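November 22, 2003

My grandmother and her two death dates

Yesterday I finally received the copy of my grandmother's death notice from the newspaper in Drumley. I waited for it since June. It is only nine lines long, and two of them are wrong.

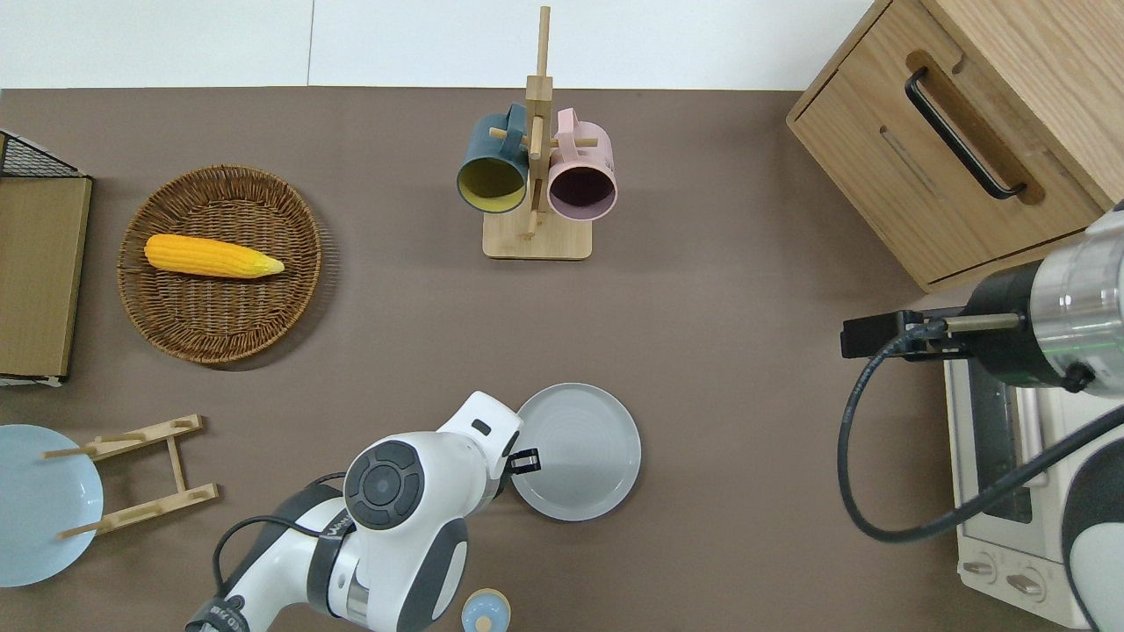 The notice says she was born in Sinodgate in 1913. The year is correct, but the village was Firkach, where her father kept the mill. She moved to Sinodgate only when she married. I think the person who wrote the notice asked a neighbor and wrote down the first answer.

The church register gives her death one day earlier than the newspaper. I believe the register, entry 2957, because the priest wrote it himself the same evening. On the stone they cut the newspaper date, and so it will stay.

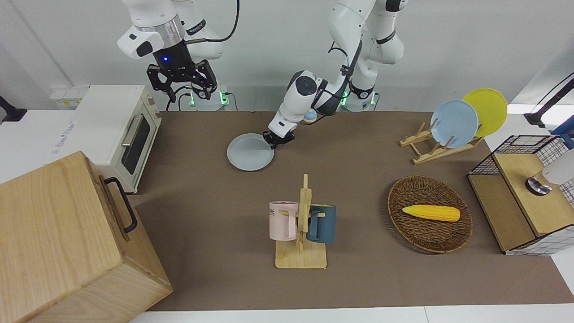

What the notice leaves out

It does not mention her singing, or her sister who died as a child. It says "she leaves 3 children" and gives no names. My mother was the youngest of them and it still hurts her a little.

I would like to write a longer notice now, even if it is many years late. If your family is from Firkach and you remember the mill, please write to me.

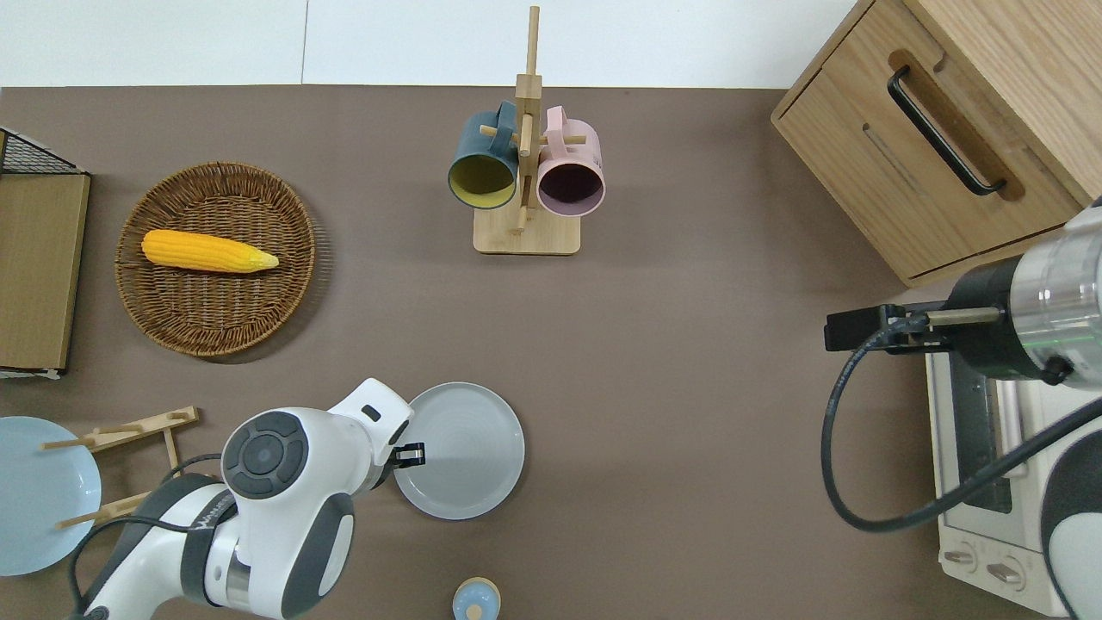 Corn in the basket, mug tree at the back.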